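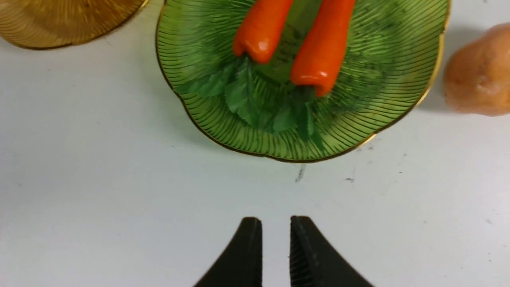

The green glass plate with two of the carrots and the leaves on it.

Clolesberg Scalloped Glass Plates and Asante Play Vegetables: review

By Etenesh Endale

I bought these two sets in the same month and have used them together ever since, so one review will do for both. The plates are Clolesberg's scalloped glass side plates in leaf green, sold in pairs. The vegetables are the Asante Play Vegetables set. I wanted them for the pretend café we keep going for my niece and her friends, and also for laying out a table at the Kalirbridge craft fair in spring, where I share a stall with Abrehet Gashaw. She sells aprons and children's table linen and needs something to put on top of it.

The plates are proper glass tableware and the carrots are toys. I'll take them one at a time.

The plates

The colour is a clear, mid leaf green. You can see light through it, and on a white table it looks fresher than it did on the shop shelf at Gresbridge, where they had it stacked on dark wood. If you are buying from the website, the photograph there makes it look closer to bottle green. It isn't that dark.

The outline is wavy, like a simple flower, and a thin gold rim follows it all the way round. The surface has fine raised ridges running from the middle out to the edge. They catch the light in bands, lighter and darker, and the plate looks different depending on where the lamp is. I like this more than I thought I would. Under the strip light in the kitchen the ridges are quite strong, and by a window they are softer.

The ridges do have a drawback. Crumbs get down between them. A sponge goes over the top of icing sugar and leaves it in the grooves, and you need a soft brush to clear it. I keep an old nail brush by the sink for this. Jam is fine with hot water. I wouldn't serve anything with melted cheese on these plates.

The gold rim means no dishwasher and no microwave. The leaflet in the box says so and I have kept to it. After six months of hand washing the gold on my two is sound, with one small rubbed spot on the underside of a lobe where I stacked them without anything between. I now put a sheet of kitchen paper in. Clolesberg could easily supply a felt disc with each pair and I'd suggest they do.

They sit flat. I mention it as I have owned shaped glass plates that rocked, and these don't. The weight is reasonable for the size. A child of five or six can carry one with both hands, though I would not give one to a younger child, and at our café the glass plates come out only when an adult is at the table. The rest of the time we use melamine.

Washing up is slower than with plain plates on account of the shape. You have to go in and out of the scallops with the cloth, and the same again when drying. Water sits in the grooves, so if you leave them in the rack you get marks. I dry them straight away with a linen cloth.

The vegetables

The Asante set has carrots, a pile of leaves, peas in a pod, two turnips and a tomato. I am mostly going to talk about the carrots, as they are what gets used.

They are smooth, shiny plastic in a strong reddish orange with a rounded tip. A faint seam runs along the length. The blunt tip is sensible for small children and it also means the carrots roll less than I expected, though they do still roll on a bare table. On the ridged glass they stay put.

As copies of the real thing they are only fair. The orange is the same all over and there are none of the little rings or dents you get on an actual carrot. From across a room they pass. Close to, the shine gives them away. Abrehet tried dusting a pair with talc for the stall and it did take the gloss down, but it came off on her linen, so we stopped.

The leaves are the better part of the set. They have toothed edges and a proper vein down the middle, and because there are several of them you can overlap them in layers and hide the join where things meet. They don't look much like carrot tops – real ones are feathery – and I would have called them mint or nettle if I'd been handed them loose. None of the children has minded. They get used as salad, as lettuce for sandwiches, and once as money.

Cleaning is easy for the carrots, which wipe with a damp cloth. The leaves hold dust along the veins and want a rinse in warm soapy water every so often. Pat them dry and lay them out on a towel. Don't put them on a radiator. I did this with one in January and it curled and has stayed curled.

The peas are poor. The pod doesn't close properly and the peas are fixed in, so there's nothing to do with them. The turnips and tomato are fine.

Using them together

The orange and green look well together and the gold edge makes even a plastic carrot seem like an occasion. For a table display I would use two carrots to a plate and no more. With three they crowd the middle and cover the ridges, and the ridges are half the point. Lay the leaves first and put the carrots on after, then tuck a few leaves round the tips to finish. If you do it the other way about you end up lifting everything to get the leaves underneath.

Use a plain cloth or a plain pale table. We tried them on one of Abrehet's checked cloths and the checks showed through the glass and fought with the ridges. On a white top the green stands out clearly. A matt top is better than a glossy one, which throws the gold back at you and makes a bit of a muddle.

A white top does show everything, mind. Grey smudges and tiny specks turn up on ours however often it is wiped, and they are more noticeable on the bare stretches than near the plate.
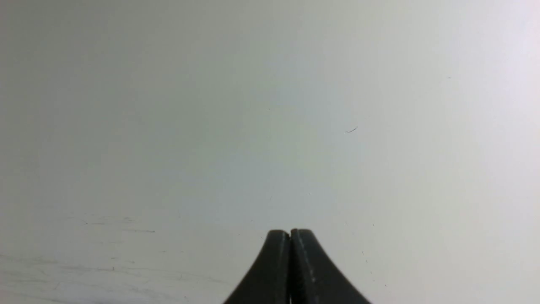 Wear on the table

I looked into this because the underside of pressed glass can be rough. I ran a fingertip round the foot of both plates and found one slightly sharp place on the second, near where the mould line must be. A few strokes with a fine wet-and-dry paper took it off. I would check yours before putting it on anything you care about.

I can't say for certain that the plates have marked our table, which has had pencil cases and toy tills dragged across it for years. To be on the safe side I lift them and ask the children to do the same. A thin cork mat under each would solve it, but then you lose the light coming through the glass, so we go without.

For smudges, a barely damp cloth with a drop of washing-up liquid works on our surface. Cream cleaner left it patchy and I wouldn't use it again.

Packing and storage

The plates came in a fitted card tray inside a box, with a fold of tissue over each. Keep the tray if you plan to take them anywhere. Ours have been to Kalirbridge and back in it, on the back seat, without harm. The box is taller than it needs to be and doesn't fit on a normal shelf in my kitchen, so the plates live in a cupboard and the empty box lives under the stairs.

The vegetables arrived in a net bag. The carrots are heavy enough to squash the leaves if they all go in together, so I keep the leaves in a separate tub with a lid.

Other things worth knowing

Clolesberg also do the plate in amber and in clear. I have handled the clear one in the shop and the gold edge looks thinner on it, though I think that is only the lack of colour behind.

You can't buy single replacements. If you break one you have to buy another pair. I asked at the Gresbridge shop and they said there were no plans to change it.

The Asante leaves can be bought separately in a bag of 30, and if you like the leaves and don't care for peas that is the way to go. The carrots are only sold in the full set.

Verdict

I would buy the plates again. They are well shaped, they look more expensive than they were, and the only real nuisance is the washing up. For everyday meals I'd choose something plainer. For cake, or a display, or a birthday tea with an adult in charge, they are very good.

The vegetables are a mixed bag. The carrots are sturdy and bright, the leaves are good, and the peas shouldn't be in there. If you want something that will fool a customer at a stall, look elsewhere. If you want something for a play kitchen that can be dropped and wiped, they will do the job.

Clolesberg scalloped plates, pair: four stars out of five.
Asante Play Vegetables: three stars out of five.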